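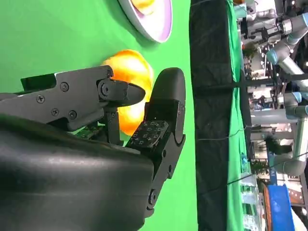

Eine Alarmanlage, die man erst abends scharf schaltet, hätte man sich sparen können, schrieb ein Leser zur ersten Fassung dieses Kapitels. Er hat recht, und der Werbetext von Wosel hilft da wenig.

## 4.2 Außenmelder und Zentrale in Betrieb nehmen

Das Set von Wosel verspricht »lückenlosen Schutz, auch während Auswärtsspielen und Trainingslagern«. Lückenlos ist es nicht. Der Melder erfasst bei uns die Terrassentür zuverlässig, die Garageneinfahrt eher nach Laune.

1. Zentrale im Flur anschließen, nicht im Keller. Die LED blinkt zunächst gelb.
2. Werkscode **1762** eingeben und sofort ändern. Der Code steht in jeder Anleitung, auch in dieser.
3. Melder in ungefähr 2 Metern Höhe montieren, Linse leicht nach unten.
4. In der App Climia unter »Geräte« den Melder hinzufügen. Bricht die Suche ab, App schließen und noch einmal versuchen.
5. Nachtmodus auf **23 Uhr** stellen. Voreingestellt ist Mitternacht — warum, erklärt der Hersteller nicht.
6. Gehtest machen: langsam auf die Terrassentür zugehen, dann schnell, dann seitlich.

> **Hinweis:** Die Funktion »Anwesenheit simulieren« schaltet Lampen in einem festen Takt von 5 Minuten. Wer das Haus zwei Abende lang beobachtet, hat das Muster.

> **Vorsicht:** Spielplan, Abreise und Hotelfotos gehören erst nach der Rückkehr ins Netz. Dagegen hilft kein Melder.

Die Aufschaltung auf den Wachdienst Gilmartin kostet extra. Vor der Unterschrift die zugesagte Anfahrtszeit schriftlich geben lassen; »zeitnah« ist keine Angabe. Für Uhren und Schmuck bleibt ein verankerter Tresor nötig, siehe Kapitel 4.3.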